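What we do with the odd bits of fruit

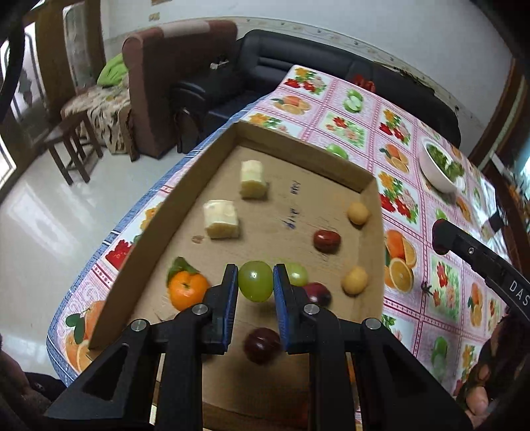 Grapes, banana, a mandarin with its leaf on, and a few others in the box.

By the end of the week our fruit bowl is down to ones and twos. A couple of grapes that have come off the stem, half a banana, a mandarin that has sat under everything else. I used to leave it all until it went soft, then it went in the compost and I felt bad about it.

Since March I have been using a shallow cardboard box instead. Everything left over gets spread out on the bottom with a bit of space between the pieces, and the box goes on the table where people walk past. Fruit that can be seen gets eaten. Fruit at the bottom of a deep bowl doesn't, at least not in our house.

A few notes if you want to try it. Low sides are best. My first go was a deep carton and it was no better than the bowl. Peeled banana goes in last and should be eaten first – it browns quickly and it marks the cardboard. Anything with a leaf still on can stay that way, it does no harm. Don't bother lining the box. I tried paper towel and it stuck to the banana.

My neighbour Geetha Pillai puts hers on a tray, which is easier to wipe down. I like the box as it can go straight in the recycling if it's clean enough, or be torn up for the compost if it isn't.

The small dark fruit always goes first here and the grapes go last, so I have started buying fewer grapes. Next week I want to see if the same thing works for the vegie drawer, although I don't expect anyone to stop at the table for half a capsicum.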